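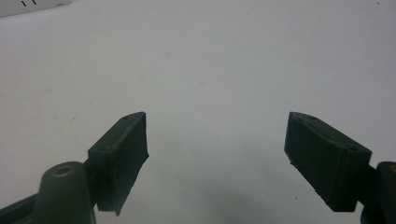
Fig. 2. Plain surface, matte white.

Jumance 277 Sewing Machine: Setting Up, Winding and Threading

7 min read
1,448 shares

This section covers unpacking, connecting the power and foot control, winding a bobbin, threading, and sewing a test seam. Read it through once before you plug the machine in. Instructions for the overlock attachment are in the separate Hirner booklet packed with that part.

2.1 Before you start

Put the machine on a table that is flat, steady and smooth. A light, plain surface makes it easier to find dropped pins and needles. Leave enough room on the left for the fabric to lie flat, and enough on the right to turn the handwheel without hitting a wall or lamp.

Check the box for these parts:

- Machine with extension table fitted
- Foot control and cord
- Power cord
- Accessory tray with zipper foot, buttonhole foot and blind hem foot
- Pack of Rusititz needles, assorted sizes
- Bobbins
- Two spool caps, large and small
- Seam ripper with brush
- Spare spool pin

The standard presser foot is already on the machine. If a part is missing, contact the store where you bought the machine and quote part list 809.

CAUTION: Use only bobbins of the type supplied. Bobbins of another height will fit in the case but can jam the hook.

2.2 Removing the packing

1. Lift the machine out by the carrying handle. Do not lift it by the extension table or the handwheel.
2. Peel the tape from the bobbin cover and the needle bar.
3. Raise the presser foot lever and pull out the card under the foot.
4. Turn the handwheel toward you one full turn. It should move freely. If it stops, look for tape left in the bobbin area.
5. Wipe the needle plate with a dry cloth. A little oil may be left on it from the factory.

Keep the foam blocks and the box. You will need them if the machine goes in for service.

2.3 Connecting the power and foot control

1. Make sure the power switch is at O.
2. Push the foot control plug into the lower socket on the right side of the machine.
3. Push the power cord into the upper socket until it clicks.
4. Plug the other end into a wall outlet.
5. Place the foot control on the floor where you can reach it without stretching. On a hard floor, set it on a rubber mat.
6. Turn the switch to I. The sewing lamp comes on.

WARNING: Turn the switch to O and unplug the machine before you change the needle, change the needle plate, or clean the bobbin area. Do not put anything on top of the foot control.

NOTE: The machine will not sew if the bobbin winder is pushed to the right. This catches out many new owners. If the motor runs and the needle does not move, check the winder first.

2.4 Winding the bobbin

1. Put a spool of thread on the spool pin with the thread coming off the back.
2. Fit a spool cap slightly larger than the end of the spool. A cap that is too small lets the thread catch in the notch on the spool rim.
3. Take the thread left, around the winding tension disk, and pull it snug.
4. Pass the end up through a small hole in the bobbin from the inside.
5. Set the bobbin on the winder shaft and push the shaft to the right.
6. Hold the thread end straight up and press the foot control gently. Stop after a few turns and trim the end close to the bobbin.
7. Press the foot control again. Winding stops when the bobbin is full.
8. Push the shaft back to the left, lift off the bobbin and cut the thread.

The thread should lie in even layers from top to bottom. If it piles up at one end, the thread has slipped out of the tension disk. Unwind it and start again. An uneven bobbin gives uneven stitches, and no amount of turning the tension dial will cure them.

2.5 Putting in the bobbin

1. Turn the handwheel toward you until the needle is at its highest point.
2. Turn the switch to O.
3. Slide the release to the right and lift off the clear bobbin cover.
4. Drop in the bobbin so that the thread unwinds counterclockwise.
5. Draw the thread into the front notch, then left along the channel and out at the back slot.
6. Leave a tail as long as your hand and put the cover back.

Pull lightly on the tail. You should feel a slight drag. No drag at all means the thread is not under the spring.

2.6 Threading the upper thread

1. Raise the presser foot lever. The tension disks are open only when the lever is up.
2. Check that the needle is at its highest point.
3. Take the thread from the spool through guide 1 and hold it at the spool with your right hand.
4. With your left hand, bring it down the right channel, around the bottom and up the left channel.
5. Hook it into the take-up lever from right to left.
6. Bring it back down the left channel and behind the guide above the needle clamp.
7. Thread the needle from front to back.
8. Draw the thread under the foot and toward the back.

To use the needle threader, lower the presser foot and pull the threader lever down as far as it goes. Lay the thread under the small hook, let the lever rise slowly, and pull the loop through from behind. The threader does not work with the finest needle in the pack or with a twin needle. Thread those by hand.

2.7 Bringing up the bobbin thread

1. Hold the upper thread loosely in your left hand.
2. Turn the handwheel toward you until the needle goes down and comes back to the top.
3. Pull the upper thread. A loop of bobbin thread comes up through the plate.
4. Draw the loop out with the tip of the seam ripper's brush end and lay both threads to the back, under the foot.

CAUTION: Always turn the handwheel toward you. Turning it away can tangle the thread around the hook.

2.8 Choosing needle and thread

Match the needle to the fabric, then the thread to the needle. All-purpose polyester such as Qian standard thread suits most household sewing.

Light fabric (voile, lining): fine needle, fine thread
Medium fabric (sheeting, quilting cotton): medium needle, all-purpose thread
Heavy fabric (denim, canvas): heavy needle, all-purpose or heavy thread
Knits (jersey, rib): ballpoint needle, all-purpose polyester

Change the needle at the start of a large project and whenever you hear a popping sound as it enters the fabric. The flat side of the shank faces the back. Push it up as far as it will go and tighten the clamp screw with the flat driver in the tray.

2.9 Sewing a test seam

1. Cut two pieces of medium cotton and lay one on the other.
2. Select straight stitch and set the length dial to the medium mark.
3. Set the tension dial to the mark between the two lines.
4. Place the fabric under the foot and lower the lever.
5. Hold both thread tails for the first few stitches and press the foot control lightly.
6. Guide the fabric with your fingertips. Let the feed move it. Pulling from behind can bend the needle.
7. Stop, raise the needle and the foot, and draw the fabric out to the back left.
8. Cut the threads on the cutter beside the head.

Look at both sides of the seam. The stitches should look the same on each.

Loops on the underside: the upper thread is not in the tension disks. Rethread with the presser foot up before touching the dial.
Upper thread lies straight with dots of bobbin thread: upper tension is too tight. Turn the dial down by half a mark and test again.
Skipped stitches: the needle is bent, the wrong type, or not pushed all the way up.
Fabric does not move: the feed is lowered, or the stitch length is at zero. The feed lever is at the back of the base.

Keep the test piece and write the settings on it with a laundry marker if you plan to use the same fabric again.

2.10 When you finish

Turn the switch to O and unplug the machine. Put a scrap of cloth under the foot and lower the lever. Wrap the foot control cord loosely, without sharp bends, and put the cover on. Cleaning the hook and feed is covered in section 3.

2 comments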